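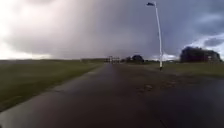

## 4. Setting up your Kitum rain gauge

By now you should have everything out of the box and have had a good look through the parts list in section 3. If the little bag of screws hasn't turned up yet, do check inside the collecting funnel before you write to us, as it has a habit of travelling in there!

Set aside a quiet hour or so for this part. It can be done faster, but the levelling is fiddly the first time and it's much nicer to do it with a cup of tea to hand than with one eye on the clock.

### 4.1 Choosing a spot

Rain rarely falls straight down, and a gauge tucked in beside a fence or a shed can read a good deal lower than one out in the open. A patch of short grass is lovely if you have it. Paving will do, though heavy drops bounce off hard ground and a few of them may end up in your funnel.

As a rule of thumb, stand the gauge at least twice as far from any wall, hedge or tree as that thing is tall. We know perfectly well that most gardens won't allow this. Pick the most open place you've got, make a note of it, and leave the gauge there, so that one month's figures can be fairly set beside the next.

> **Caution:** Check for buried pipes and cables before you drive the ground spike in. If you're not sure what runs under your lawn, use the flat base plate.

### 4.2 Fixing the post

1. Push the ground spike into the soil by hand as far as it will go.
2. Lay a piece of scrap wood across the top and tap it down with a mallet until the collar sits flush with the ground. Please don't hit the collar directly.
3. Slide the post into the collar and turn it clockwise until you feel it click.
4. Give the post a gentle wobble. A tiny bit of movement is fine, but if it rocks about, take it out and try again in firmer soil.
5. Fit the mounting ring to the top of the post with the two longer screws, leaving them finger-tight for now.

**Note:** In sandy or very stony ground the spike may never feel really firm. Remedios Cruzado, who wrote the first edition of this guide, sank hers into a bucket of gravel and buried the bucket up to its rim, and we've recommended the same thing to customers ever since.

### 4.3 Levelling the funnel

1. Lower the funnel into the mounting ring with the arrow facing you.
2. Look at the bubble on the rim. It should rest inside the inner circle.
3. Turn the three thumbwheels a little at a time, going round them in order, until the bubble settles.
4. Tighten the two ring screws, then look at the bubble once more. It nearly always shifts slightly, so don't be disheartened.

The rim should finish about 46 cm above the ground. If yours is a touch higher or lower, write the height inside the back cover of your logbook.

### 4.4 Pairing the display

1. Put the batteries in the gauge first and the display second.
2. Hold down **LINK** on the display until the raindrop symbol flashes.
3. Wait. This can take a few minutes, and pressing the button again only sends it back to the beginning.
4. When the raindrop stays lit, enter your four-figure station number. If you haven't chosen one, the display will offer 0284, and you're very welcome to keep it.

> **Caution:** Don't mix old and new batteries, and take them out altogether if the gauge is going into storage.

### 4.5 A first test

Pour 18 ml of water slowly into the funnel, using the small measuring cup supplied. The display should show a reading within a minute. If nothing appears, lift off the funnel and make sure the foam packing strip has been removed from beneath the tipping bucket.

Once you have a reading, press **CLEAR** to set the day's total back to zero. Cleaning and frost protection are covered in section 5.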